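第5章 小物品の分類と収納区分

5.1 本章の範囲

前章では、保管対象を寸法と使用頻度によって大別する方法を述べた。本章では、そのうち最小の区分に属する物品、すなわち片手で複数個を同時に把持できる大きさの物品を扱う。この区分の物品は、一点あたりの占有体積が小さい反面、品目数が多い。したがって収納効率よりも検索時間が問題となる。以下、区画の構成、割付の規則、表示の方法の順に説明する。

なお、工業用の自動倉庫については第13章で扱うため、本章では触れない。

5.2 区画の構成

区画とは、一つの品目群に割り当てられた、仕切りによって独立した空間をいう。区画の集合を格子状に配列したものを区画棚と呼び、行と列の番号によって各区画を一意に指定する。行は上から、列は左から数える。3行3列の区画棚であれば、中央の区画は(2, 2)、右下の区画は(3, 3)と表記する。

引き出し式の区画棚では、前面が透明または半透明であれば、開けずに内容物の有無をある程度判別できる。ただし、判別の確度は前面材の透過率と内容物の色に依存する。
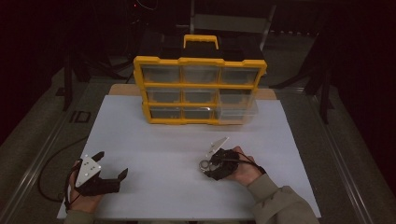
5.3 割付の規則

区画への品目の割付には、固定割付と自由割付の2方式がある。固定割付では品目ごとに区画番号をあらかじめ定め、在庫がない期間も当該区画を空けておく。自由割付では空いている区画に順次収納し、位置を台帳に記録する。

品目数が区画数を下回る場合は固定割付を用いる。品目数が区画数を上回る場合は、関連する品目を一つの区画にまとめるか、区画棚を増設する。混載する品目は、形状または用途のいずれか一方の基準で選び、同一の棚の中で基準を混用してはならない。

容器に入れて用いる物品は、容器と内容物を一体として一品目に数える。一方、容器のみを保管する場合は、容器自体を独立した品目として登録する。蓋が本体から分離する容器では、蓋の所在を備考欄に記す。
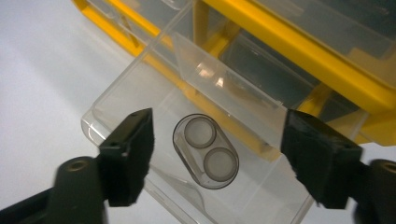 図5.2 区画内に置いたコンタクトレンズケース(蓋なし)

区画の底面積に対して物品が小さい場合、引き出しの開閉に伴って物品が移動することがある。移動が検索の妨げとなるときは、底面に滑り止め材を敷くか、補助仕切りを挿入する。補助仕切りを挿入した区画は、区画番号に枝番を付して区別する。

5.4 表示の方法

表示には区画番号と品目名を併記する。文字高は、通常の使用距離で判読できる範囲で最小のものを選ぶ。前面が透明な区画では、内容物の視認を妨げないよう、表示を前面の下端に寄せて貼付する。品目名の略記は台帳と一致させ、現場での独自の略記は認めない。

表示の更新は割付の変更と同時に行う。台帳の書式と更新手順は次節に示す。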